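# About Zestorness

Zestorness is a music site. We cover rock, metal and whatever sits next to them, and we started it because we were tired of reading the same press release on 9 different sites with a different logo at the top.

We still get the press releases. Most mornings the inbox has one that calls a record "long-awaited" when the band put out an album eighteen months ago. Another will promise a "return to form," which makes you wonder what the label was calling the last one when it wanted us to review that. We read them for the date and the track list and leave the rest alone.

## What we publish

Reviews, mostly. Some interviews, though fewer than we used to run. An interview on the promo circuit is fifteen minutes on the phone, seventh in a row for a singer who has already told the story of the haunted studio six times that day. If that's all we're offered, we usually pass. When somebody will give us an hour and doesn't mind being asked why the drums sound like that, we're glad to do it.

We also run a column called Javen, named after the rehearsal building where a couple of us used to rent a room by the month. It covers reissues. We have doubts about reissues. A "deluxe edition" with two live tracks and a demo recorded on somebody's answering machine is a way of selling you a thing you own, and we try to say so before you've paid for it. Sometimes the remaster is good. Sometimes it's just louder, and we'll tell you which one we think you've got.

## How we review

Every album gets played all the way through at least three times, once on bad speakers. We score out of 80. Readers ask about this a lot. The original plan was four categories worth 20 points each (songs, playing, sound, and whether we'd want to hear it again), and the plan stuck. We don't claim it's scientific. A record that got 55 from one of us might have gotten a 61 from somebody else on a better day, and you should treat any number on any music site with the same suspicion.

We have published 2,901 reviews. Some of them are wrong. We don't go back and change the scores when an album turns into everybody's favorite, because that looks like cheating to us. If we got a fact wrong — a bass player's name, a release year — we fix it and put a note at the bottom with the date of the fix.

## Money

You should ask any site where its money comes from, including this one.

Ours comes from two places: reader subscriptions and a small number of ads. The ads are sold for us by Beddoe, an outside agency, and the writers don't know who has bought what until it shows up on the page. Labels can't buy reviews, premieres or a spot on the year-end list. They do ask. The wording has gotten more polite over the years ("partnership opportunity" is the current favorite) but it's the same question.

We accept advance streams and the odd festival pass, and when a pass was free the article says so in its first paragraph. We don't accept travel. We aren't sure a free pass has no effect on a writer, either, which is why we'd like you to know about it.

## Things we don't do

- Premiere a lyric video and call it news
- Run "fans react" stories built from four posts
- Guess at reunions
- Rank guitarists

That last one we did once, in February of our second year. It got more traffic than anything else we had ever written and we didn't enjoy a minute of it.

## Sending us music

Unsigned bands are welcome. Send a private link and one paragraph in your own words. Leave out the streaming numbers. We don't trust them and we suspect you don't either. We can't answer everybody, and a follow-up every two days won't help.

Physical mail goes to our box at the Zinditz building, second floor. Please don't send glitter. We do open the packages, though it can take a month, and we can't return what's in them.

Page last updated July 30, 2021.
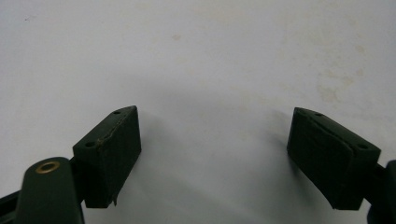 *Two dark green finger pads, set apart on an off-white surface.*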